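**Ticket 810: wooden table in the workroom, items to sort**
Opened by: Uyên Tôn, 19 June 2022
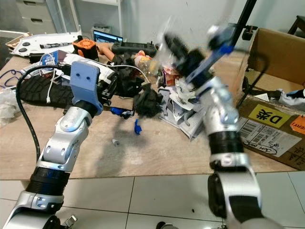
I need help to decide what can leave this table. The crumpled paper and packaging I will throw away. The shoe sole and the doll arm, I do not know who is the owner.

**Satish Joseph:** Sole is mine, please keep. Ask Lâm Nông about the doll arm.

**Uyên Tôn:** Thank you. Lâm says it can go to shelf 3. The cooling fan housing is still without an answer.

Status: waiting for Tuấn Lã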